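Stostance: Desks and Small Work Surfaces
Handout for session 3, Clallum Continuing Education, Vasconcelos Building
June 19, 2026

Please bring this with you, along with whatever you wrote down after last time. I've left wide margins in the printed copy so you can scribble.

Where we got to

Last session was mostly about chairs and table height, and we ran out of time before I could get to the part I like best, the stuff on top of the table. So tonight is all tabletops. Small stuff, mainly. Clips, chargers, brackets, cables, pens that may or may not work, the thing that came off the other thing. If you only take one habit home from the whole course, I'd be happy if it came from this session!

A quick leftover from last time first. Somebody asked whether you can trust the width printed in a furniture catalog, and I said sort of. I went and checked the table I use at home, which was sold to me as 1000 mm wide, and my tape says 995 mm. Five millimeters won't matter to you at a desk in the middle of a room. It matters a great deal if you're sliding a table between a wall and a radiator, or if you've bought a tray that's meant to hook over both sides. Measure the actual table. Measure it at the front and at the back too, especially if one edge is curved, and write down both numbers.

The working patch

I use this phrase constantly, so let me pin it down. Sit the way you normally sit, pull your chair in, and rest your forearms on the table. Now sweep your hands around without leaning. The area you can cover is your working patch. It's smaller than people expect and it's a funny shape, a bit like a fat bean, and it shifts if you swap chairs.

Everything inside the patch should be something you're using right now. I mean right now, this job, this quarter of an hour. The mug can go just outside. The phone too, if you can stand it. My own rule is that one small job gets one clear patch, and the parts for the next job wait on another surface until I've finished the first.

A second surface is the best upgrade I know of, by the way, much better than a bigger desk. Two modest tables set near each other beat one enormous one, at least for people like me who fill whatever flat space they're given. One is for working and the other is for waiting. A windowsill can do some of the waiting as well, and it's a decent home for a water bottle, where a spill won't go straight into your papers (just not above a power strip, please).
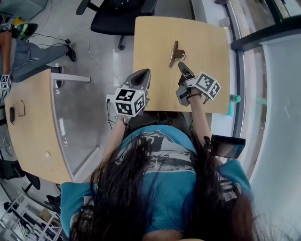 Now, small objects. The trouble with small objects is that they don't look like clutter. A metal clip on a pale wood table looks fine. It looks almost decorative. Then there's a bracket beside it, and a charger, and you've stopped noticing any of them, and after a month you're working in a space the size of a paperback. I've done it over and over and I teach this course.

So we're going to do the exercise I call going round the table. You'll need a timer.

Going round the table

Set it for 15 minutes. Start at the left edge and work to the right, one object at a time. Pick it up. Don't push things into a heap to deal with later, that's how heaps happen. With the object in your hand, put it in one of these:

Belongs here. You used it today, or you'll use it tomorrow, at this table.
Belongs somewhere else. You know where. Put it on the waiting table and carry the whole lot over when the timer goes.
No idea. You can't say what it's part of, or you can but you don't own that thing anymore.

The last group is where the interesting stuff ends up. Put it all in an envelope, write the month on the front and stick it in a drawer. Mine from November is still in there and I have opened it exactly once, for a bracket, and it was the wrong bracket. I'll be throwing the envelope out this summer. Probably.

When the timer goes, stop, even if you're halfway. You can do the other half tomorrow. People who carry on for two hours tend to end up with everything on the floor and a headache, and then they don't try it again until the following year.

Notes on particular things

Clips. The big metal sort with a long flat arm are great and I'm very fond of them, but they wander. Park them on the edge of something, a folder or a shelf lip or a clipboard, so that they're clipped when you aren't using them. A clip lying flat on the table gets swept up with papers and vanishes. Check the hinge once in a while, too. If it grinds or sits crooked, it'll chew your paper.

Chargers. Coil the cable loosely, in loops as wide as your palm, and don't wrap it tight around the plug (I know, it's tempting, it fits so neatly). Tight wrapping bends the cable hard right where it leaves the plug. If a charger lives at your desk, leave it plugged in and run the cable off the back edge. If it travels with you, it shouldn't be on the desk at all, it should be in the bag.

Brackets and odd hardware. Tape them to the thing they belong to, or to the instructions. Masking tape is fine. Write on the tape.

Little black boxes. Adapters, battery packs, whatever they are. Label them on the underside with a paint pen the day they come into the house. They all look alike by the second week.

Trays. Several of you asked about the Ornel tray I passed around. I like it, it's shallow, and shallow is what you want, as a deep tray is just a drawer with no front. You don't need to buy one though. A baking sheet with a dish towel in it did the job for me for years.

Chairs you aren't sitting in. Yes, they count as part of the surface problem. If there's a spare chair in the room on wheels, roll it well back before you start, or you'll put things on it. I always put things on it.

For next time

Do the round once at home, at the table you really use and not the nice one. Write down what went into the envelope and bring me the list. Sketch your working patch too, with measurements if you have a tape handy, and mark which hand you reach with most. We'll be doing lamps and glare, so it would help to know which side your window is on.

If the front door of Vasconcelos is locked when you get there, come around by the bike racks. We're in the same room as before, the one with the noisy radiator.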